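Thread on Nilmini Weerakoon, because a few of you asked who she was after I mentioned her stand-up special last week. 6 Sep 2018

She started out doing five-minute spots at Ponton, a basement club that held open mics after the dinner crowd left. She was working days at a print shop and kept that job for four years.

Her first paid set was in February. She filled in when the headliner lost his voice. She has told the story on several podcasts and the headliner changes from one telling to the next.

Her early material was mostly about her aunts and about renting apartments. The bit with the landlord and the spare key comes from this period. It is on the first album, track 2.

The first album is called Staline. It was recorded over two nights at Ponton and runs 17 tracks. The first pressing was 1303 copies and she signed all of them. I have one, with a bent corner.

Grapes and a green bowl.

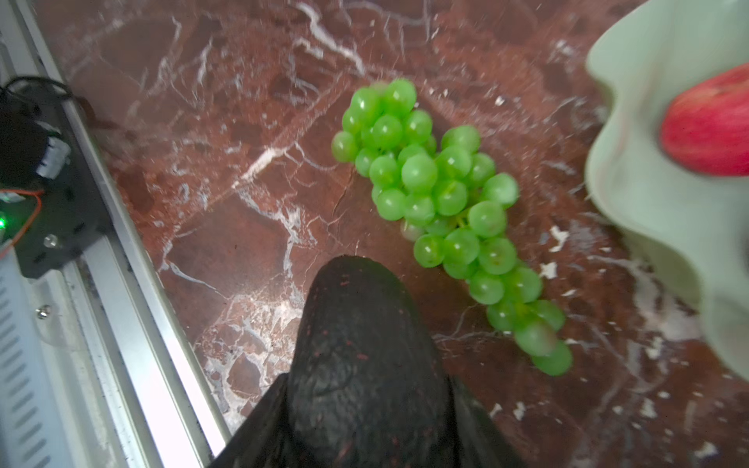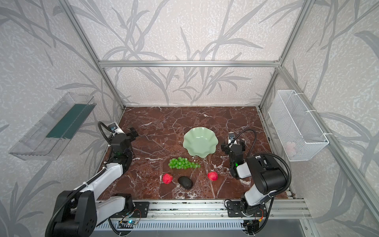 After the album she was cast in Matubbar, a sitcom about a family that runs a driving school. She played the younger sister, Dee. It lasted two seasons.

Imtiaz Kumarasinghe created the show and played the father. The two of them had met doing late shows and used to share rides to out-of-town gigs. He wrote the part of Dee for her, and she wrote three episodes of the second season.

The best of those is the one where the whole family takes the road test on the same day. If you only watch one, watch that. The season one finale is good too but you need the earlier episodes for it to make sense.

When the show ended she went back to touring. Plerisik, her first hour-long special, came out of that tour. It is slower than the album and has much longer stories. The hospital parking story takes up most of the second half.

Some people I know didn't like Plerisik. I think it's her best work, but I'd start with Staline if you have never heard her.

She doesn't do many interviews on camera. She does a guest spot on Kumarasinghe's podcast every few months and they mostly talk about food and bad hotels.

Correction to something I posted before: she did not direct the Matubbar pilot. She isn't in the pilot at all. Dee shows up in episode 4.

The second special hasn't been announced, but she has been trying out new material in small rooms. I saw one of those sets. It had a long piece about learning to swim as an adult and she was reading parts of it from a notebook.

If anyone has a recording of the old Ponton open mics, send me a message. I'm looking for the set with the first version of the spare key bit.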